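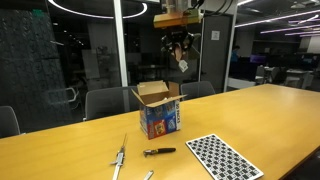 Kaisu Hirvonen wrote to me after the first version of this talk that small shops do not lose money on what they sell, they lose it on what they buy too early. I would like to begin from her sentence. Read it slowly, then wait.

Slide 2. Who we are. The village shop in Drikthorpe, open 6 mornings a week. One narrow stockroom behind the till. Say that I came to shop work late and that I learned the English words for it from delivery notes.

Slide 3. The October order. We bought snacks for 895 pounds from Kisora, the wholesaler, as the price was better above 200 packets. By spring we still had 31 packets, all past their date. Let people laugh here, it is fine.

Slide 4. Multipacks. A case looks cheap per packet – but you must sell the last packet also. Ask the room: who writes the date on the outside of the case?

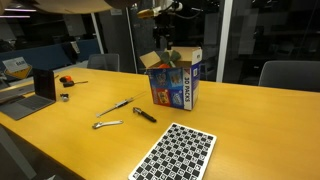
So the rule in our shop became old stock to the front, new stock behind, and no second case is opened before the first is finished. Mrs Hunt in the Trostcombe shop does the same with tins and she has a red pencil for the dates. We took the pencil from her.

Slide 6. Ordering less. The delivery charge is higher when the order is small. I have not solved this. We now share one delivery with Trostcombe, and it works when both of us remember to telephone before noon.

Slide 7. Questions. If somebody asks about crisps in summer, go back to slide 3. Do not speak about the freezer – there is no time for it.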